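Recall task for my psych class – do I count repeats?

Mar 14, 2021

Okay, so I'm running a little memory study for my intro class.

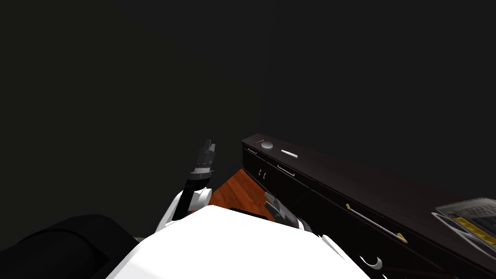

I read people a list of 40 words and they write down what they remember. One person wrote "ladder" twice, so her sheet has 41 answers on it if I count everything (no idea how she did that well!). Do I score both? My write-up is due soon and I've got 398 words of a 1,000 word limit.

Answer 1
Count each word once. Repeats get their own column, and you can mention them in the results. I did mine in December and my teacher was fine with that – just say so in your method section.

Answer 2
did you let them see the list after?? that score seems high

Answer 3
Same as the first answer. Also check for words that weren't on your list, those are intrusions and they don't score.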